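Home Tips Kitchen Workshop Books & Paper Contact

Caring for Old Books at Home: What I Do With a Small Shelf
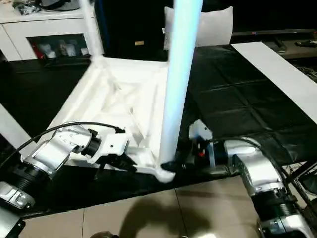

Zofia Rutkowska wrote to me in May that she had inherited 80 books from her aunt, most of them novels and travel memoirs in translation, and that half of them smelled like a cellar. She wanted to know if she must throw the worst ones away. My answer was no, please wait, and then the letter became so long that I decided to put it on this page.

First, the smell. Take one book, stand it on its end with the pages opened like a fan, and leave it in a dry room with moving air. Do not put it in the sun. The covers fade very quickly, and the glue in the spine becomes hard. After a few days, put the book in a big box with a lid, together with an open dish of baking soda. The dish must not touch the book. Keep the box closed for two weeks and smell again. For a travel diary printed on cheap paper I had to repeat this 5 times.

If you see mold that is soft or looks like fur, keep that book apart from the others in a paper bag. Brush it outside, with a mask on, when it is fully dry. A wide, soft paintbrush is good. Always brush away from the spine.

Dust on the top edge: hold the book firmly closed, so that the dust does not fall between the pages, and brush from the spine to the front. I used a vacuum cleaner once, and it took a piece of the dust jacket with it. Now I put an old stocking over the nozzle.

Pencil notes I leave alone. My copy of a history of the theater has notes from three readers, who do not agree with each other, and I like them more than the last chapter. If you must erase, use a white vinyl eraser, small strokes, one direction only.

Price stickers come off with warm air from a hair dryer, held about a hand away. Lift the corner with a fingernail. On a dust jacket without a shiny coating, stop at once if the paper begins to lift together with the sticker.

Loose page: use a very thin line of PVA glue on the inner edge, put it with a toothpick. Place waxed paper on both sides, close the book and leave it under weight for one night. Never use normal clear tape. It turns yellow and the stain stays.

Shelves: big books with big books, small with small, otherwise the tall ones bend over the short ones. Leave enough space to put a finger behind each spine - I take a book by the middle, not by the top. My shelf stands 15 centimeters from the outside wall, and in winter this has made a big difference with the damp.

For dust jackets I buy clear polyester film on a roll. The one from Sturier is easy to fold, but the roll is long and you will need a helper or a heavy ruler. Cut it two fingers taller than the jacket, fold the top and bottom edges, and do not tape the film to the book itself.

Filed under: Books & Paper, Cleaning, Small Repairs

Comments

Kai-wen Mak
Does the baking soda also work for cigarette smell? I have a set of essays, 37 small volumes, and my eyes hurt when I read them.

Wafula Waweru
Kai-wen, for smoke I had better luck with charcoal, the kind for fish tanks. Same box, same dish. It took more than a month.

Anjani Nair
I used too much PVA on a cookbook and now two chapters are one chapter. Please write "thin line" in bigger letters.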